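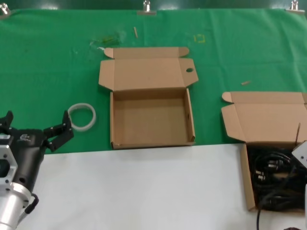

The Packing Table, April 2018

Welcome back to the gallery, and thank you for your patience, as the February page stayed up a good deal longer than I meant it to. So many of you wrote to ask how the cable orders get put together that I thought the packing table deserved a page of its own. It isn't glamorous, I'll admit, but I am very fond of it, and I spend more of my week standing at it than I do sitting in any chair I own.

Elex started out as a shelf of leftover cables in the back of the old Lunberg hardware store, and for the first couple of years everything went out in whatever boxes we could scrounge (shoes, tea, once a box that had held a garden sprinkler, and I still hear about that one). These days we use plain tan cardboard with a lid that folds all the way back and lies down flat behind the box, so that you have the whole opening in front of you and both hands free. It took a long afternoon of trying samples before I settled on them, and I haven't looked at another box since!

The green cloth

Spread over the back part of the table, with metal clips along the far edge to keep it from creeping forward. It wrinkles no matter what I do. I used to iron it, then I ironed it less, and now I smooth it with the flat of my hand and call that done. Black cable shows up beautifully against it, and so do the little silver connectors, and if you have ever hunted for a small connector on a dark bench you'll know how happy that makes me.

The middle box

Open and empty, lid back, little side flaps sticking out at the corners. One of the flaps has a round hole in it. I like an empty box in the middle of the table, it feels like a clean page.

The box on the right

Black cables, coiled, with two of the silver connectors peeking out among the loops, and one cable that has wandered over the side and is hanging down across the white. There is always one. My own habit is to coil loosely, in the direction the cable already wants to go, and to lay the bundle in with the ends on top. Then I tuck the stragglers last, just before the lid comes over, and give the whole thing a gentle press with my palm to be sure nothing is standing up under the cardboard. Please don't pull a coil tight to make it fit. Get a bigger box, and your cable will thank you for years.

A few of you asked about order sizes. Most of what leaves us is small, a box or two at a time. The biggest this year was 16 boxes for the Cadau rehearsal rooms, and it had me up well past supper checking labels and then, I'm afraid, checking them all again. Order 3473 was the last of that batch, and I wrote the number inside the lid with a little star next to it, which I hope somebody over there noticed.

Next time I'd like to show you the label drawer, if I can get it tidy enough for company.

More from the gallery
- The Label Drawer (coming soon)
- February: Shelves at the Lunberg Store
- Three Ways to Coil a Long Cable
- A Visit to Politis Paper & Box

Contact Elex | © 2018 Elex, all rights reserved | Back to top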